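The first tune the Stumano club picked was far too hard. It was a waltz, with a left hand that jumps all over the place, and they had one arm and one gripper to play it with. "We were so excited that we skipped right past the part where you can play a scale," says the club's student president, a second-year who started on the software side and now does a bit of everything. "So we went back. Way back. We said, let's press middle C, and let's press it like we mean it."

I spent a long afternoon with the club and came home wanting to take up the piano again, or possibly robotics, or both. Stumano has 13 members this year. Some of them read music, some had never touched a keyboard in their lives, and they all talk over each other in the nicest way.

The idea is easy to say. The arm looks at the keyboard, finds the key it has been asked for, travels there, and pushes down with the tips of the gripper. Then it does the next one. Their goal for the year is a one-finger melody of 32 bars with no wrong notes, played on an ordinary acoustic piano.

"People ask why we don't use an electric keyboard," the president says. "And sure, you could! It would be lighter, and it would tell you exactly which note you hit. But on a real piano, how fast the key goes down changes the sound. If you go slowly enough, you get no note at all. You just get this sad little push. I love that. It means the motion matters."

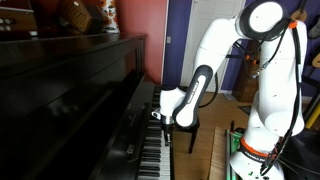
Getting the motion right has taken most of the year so far. The member in charge of motion planning (her title changes weekly, she tells me, and last week it was Minister of Wrists) keeps a notebook of every test run, and the numbering is up to 655. She let me flip through it. There are entries that say only "too soft" and one, underlined twice, that says "LOUD."

"The early ones were all caution," she says. "We were scared for the piano, so the arm would creep down and stop a hair above the key and sit there. Then we got brave, and it was like somebody knocking on a door. What we have now is a two-part move. It comes down gently until it's close, and then there's a short quick stroke. You can hear the difference from the hallway."

The black keys were their own chapter. They stand higher than their neighbors and they're narrow, so a path that is perfectly safe over the white keys can clip one on the way past. The club's fix was to lift, travel, and lower every single time, even between notes that sit side by side. It costs them speed. A pianist would slide from one to the next without thinking about it.

"My piano teacher would faint," says the youngest member, who has taken lessons since elementary school and is the club's unofficial music director. "She's always saying stay close to the keys, stay close to the keys. And I'm here telling a robot to pick its hand all the way up." He chose the new tune, a slow folk song that stays mostly on the white keys and never asks for a leap bigger than 5 notes. He also sings it, constantly, and the rest of the club has asked him in writing to stop.

The view from the wrist is where the software people light up. From up there the keys run across at a slant and the gripper itself hides a good part of them, so the program can't simply count along from one end. It looks for the places where the black keys come in twos and threes, the same trick a beginner uses, and works out the rest from there.

"That was the best day," the president says. "One of our first-years had never played anything, and she asked how people find C. The music kids showed her the two black keys. She went quiet for a second and then she said, well, can't we just tell the computer that? And we all kind of yelled."

They trained it on almost 2000 pictures, labeled by hand over many evenings and a great deal of popcorn. Shadows were the trouble. When the gripper comes in low, the fronts of the keys go gray and the gaps between them are harder to pick out, so the program now leans on the back ends of the keys, up near the felt, where the light is better. 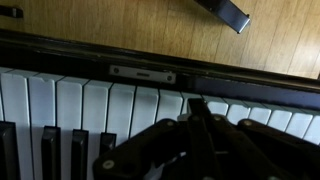
**GRINDBY, November**

I caught up with the club again a few weeks later, shortly before the Murnov Student Automation Meet, where they will show the folk song in front of judges for the first time. The mood had changed a little. There was more typing and less singing.

"We can do the first half clean," the motion planner told me. "The second half is the same notes in a different order, basically, so there's no reason it should be worse. It's worse!" She laughed. Her current theory is that tiny errors in where the arm thinks it is add up over the song, and that it should stop and look at the keyboard again between phrases. A singer would take a breath there anyway, so the music director is all for it.

The meet gives out a prize they talk about more than first place. It's called the Jankauskaitė Cup, and it goes to the team with the clearest write-up, judged by whether another school could build the project from the document alone. Stumano has been writing theirs as they go. I read a chunk of it, and I followed nearly everything, including the page on what to do if the gripper comes down between two keys. (Stop. Lift straight up. Do not go sideways.)

I asked the president what she would tell a club just getting started. She thought it over while somebody behind her ran the opening phrase again.

"Pick something you can hear," she said. "With a lot of robot projects you have to look at a graph to know how it went. With ours, everyone in the room knows right away. My grandmother knows. I played her a recording over the phone and she said the fourth note was late, and we checked, and it was."

They have since fixed the fourth note. The waltz is on the list for next year, if they can get a second arm.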